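Lisidero has begun training two-armed robots to open doors and cabinets in a simulated house, work its Fekmont staff once scripted by hand.

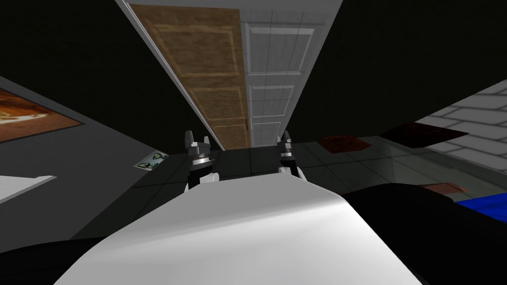
## What changes for staff

Josiane Caron's team of three now reviews some 500 simulated runs a shift. "I used to write the motions. Now I grade them," she said.

Cabinet handles take up most of the grading, and reviewers mark how the fingers approach.
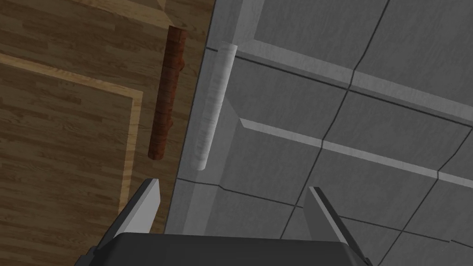

**Jobs**

No positions were cut. Maxence Boyer moves to scheduling in December.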